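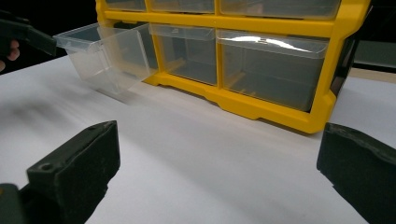 Zirkarex é o inventário das miudezas da nossa bancada: botões, colchetes, ilhoses, alfinetes, arruelas, parafusinhos de máquina de costura e toda aquela família de coisas pequenas que só fazem falta na hora em que somem. Começou como uma lista a lápis colada por dentro da porta do armário, depois virou planilha, e agora é esta pasta de arquivos de texto que qualquer pessoa pode copiar e adaptar para a sua própria bagunça. O sistema inteiro foi pensado para organizadores de mesa como esse amarelo, com gavetas transparentes de larguras diferentes, em que se puxa uma só para a frente e as vizinhas continuam fechadas no lugar. Quem usa caixa de sapato, lata de biscoito ou pote de sorvete também é bem-vindo, só vai precisar mudar um pouco os códigos, e mais adiante explicamos como.

O que tem na pasta

gavetas.csv — a lista das gavetas, uma por linha, com código, largura (estreita, média ou larga) e o organizador a que pertence.
itens.csv — a lista do que se guarda, hoje com 179 linhas. É o arquivo mais remexido de todos e também o que tem mais erro de digitação, pedimos paciência.
emprestimos.csv — o que saiu da bancada e com quem está. Pode ficar vazio, e seria uma alegria se ficasse.
etiquetas.txt — os textos prontos para imprimir e recortar.
antigos/ — a planilha original, como estava, com as cores e os comentários engraçadinhos. Não é usada para nada, mas a Lụa não deixa apagar.

Como ler os códigos

Cada gaveta tem um código de três partes: o nome do organizador, a fileira e a posição. As fileiras são contadas de cima para baixo e as posições, da esquerda para a direita, sempre com a pessoa sentada de frente para as gavetas. Parece bobagem escrever isso, mas passamos um bom tempo com metade da lista espelhada, porque um de nós tinha anotado tudo em pé, do outro lado da mesa.

Os organizadores têm apelido. Os nossos são Nomard, Chu e Gruvitz, e não há nenhuma explicação bonita para isso: foram os nomes que pegaram. Então CHU-2-1 é a primeira gaveta da segunda fileira do Chu, e assim por diante. Se o seu organizador não tiver fileiras, use a letra X no lugar do número do meio. Para latas e potes usamos só apelido e posição na prateleira, por exemplo LATA-X-3.

Colunas de itens.csv

codigo: a gaveta onde o item mora, não onde ele está agora. Para o segundo caso existe emprestimos.csv.
nome: como a gente chama a coisa em voz alta. Se em casa todo mundo diz "argolinha", escreva argolinha.
nome_loja: como pedir no balcão do armarinho ou da loja de ferragens.
medida: em milímetros, sempre. Botão se mede pelo diâmetro e parafuso, pelo comprimento sem a cabeça.
quantidade: aceita número ou as palavras pouco, bastante e acabando.
nota: qualquer coisa. Tem nota nossa que é receita de bolo, por engano, e ficou.

Sobre a coluna quantidade vale uma conversa mais demorada. Na primeira versão o Lợi quis contar tudo, de verdade, peça por peça, e chegou a quase 300 alfinetes de cabeça antes de derrubar o pote no chão. Depois disso combinamos que só se conta o que é caro ou difícil de repor: zíper invisível, agulha de overloque, fecho de bolsa. O resto vai no olho mesmo, e a parede transparente ajuda muito, pois dá para abaixar a cabeça na altura da mesa e ter uma boa ideia do que ainda tem lá dentro sem abrir.

Que gaveta para que coisa

As estreitas ficam melhor com o que é comprido e fino, como agulhas, passadores de elástico e lápis de alfaiate já gastos. As médias pegam os botões, separados primeiro por cor e só depois por tamanho (tentamos ao contrário e voltamos atrás). Nas largas vão as peças que embolam umas nas outras, tipo colchete e corrente, que pedem espaço para a mão entrar e desembolar com calma.

Na hora de abrir, puxe até um pouco além da metade e pare. Gaveta leve desse tipo costuma sair inteira se a pessoa se empolga, e catar miçanga no chão da sala é um programa que não desejamos a ninguém. Se precisar de vários itens da mesma gaveta, tire a gaveta toda, apoie na mesa, trabalhe com ela do lado e devolva no fim. O vão vazio no organizador serve de lembrete.

Etiquetas

Imprimimos em papel comum e prendemos com fita transparente na frente da gaveta, do lado de dentro. Do lado de fora elas enrolam nas pontas em poucas semanas. Letra tamanho 14 para as médias e largas; nas estreitas cabe apenas o código, e tudo bem. Para tirar etiqueta velha, água morna com detergente e a unha do polegar. Álcool forte não, já deixamos uma gaveta esbranquiçada assim e ela nunca mais voltou ao que era.

Mudanças recentes

A revisão de 1º de fevereiro foi a maior até agora. Saíram 29 itens repetidos, quase todos botões que estavam na lista com dois nomes, um meu e outro do Lợi. Sete gavetas trocaram de código, e as etiquetas correspondentes já estão corrigidas em etiquetas.txt. Se você copiou a pasta antes disso, o mais simples é baixar de novo gavetas.csv e manter o seu itens.csv, conferindo só as linhas que começam com GRU.

Para abril queremos incluir as linhas e os retroses, que hoje vivem num cesto à parte, sem código nenhum. A dúvida é se cor entra como nome ou como coluna separada. Quem tiver opinião, e principalmente quem tiver muitas linhas, escreva.

Problemas conhecidos

Alguns programas de planilha transformam medidas como 4-5 em data. Importe a coluna como texto.
Os acentos somem se o arquivo for aberto na codificação errada. Tudo está em UTF-8.
A linha do item "coisinha preta da máquina" continua sem nome de loja. Mora em NOM-3-2 e aceitamos palpites.

Uso e contato

Pode copiar, mudar, traduzir, imprimir e pendurar na parede. Se publicar a sua versão, gostamos de saber, mas não é obrigatório. Correções podem vir como arquivo alterado ou como recado comum, do jeito que for mais confortável — o Lợi Khổng cuida dos arquivos e eu respondo as mensagens, geralmente à noite, depois que a mesa está livre.

Lụa Lưu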